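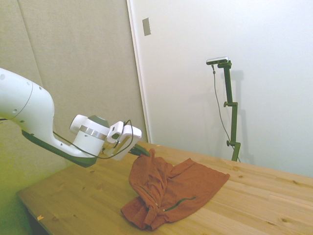
A traveler on the Takmont route asked us if the layover planner can be set up before the second flight is confirmed. Yes, it can. Use a provisional time and correct it later in step 4.

Section 3. Setting up a layover in Flimosero

1. Open Trips and choose the journey. Press Add stop.
2. Type the name of the transit city. If the city has two airports, select both the one where you arrive and the one where you leave.
3. Enter the landing time in local time. Do not convert it to your home time.

Note: The free plan keeps 22 stops. Older stops move to the archive.

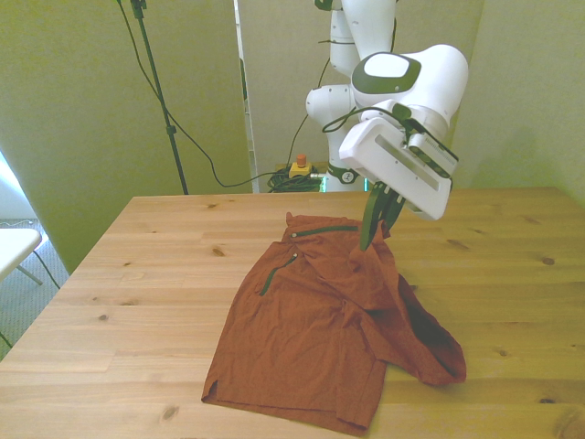 4. Enter the departure time of the next flight. The planner shows your free hours in green when they are enough for leaving the airport.
5. Set the return margin. The factory value is 100 minutes. For Kusuma, where the road to the terminal is often full in August, please choose a longer one.

Caution: Flimosero does not check visas. Ask the consulate before you leave the transit area.

6. Press Save, then Send to phone. Wait until the word Stored appears.

If you see message 66, the two flights overlap. Go back to step 3 and check the date.
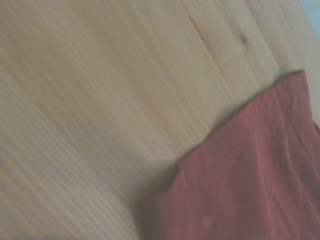 Fig. 3. Wood surface, close view.

7. To share the stop, open Stasemeck and enter the trip code.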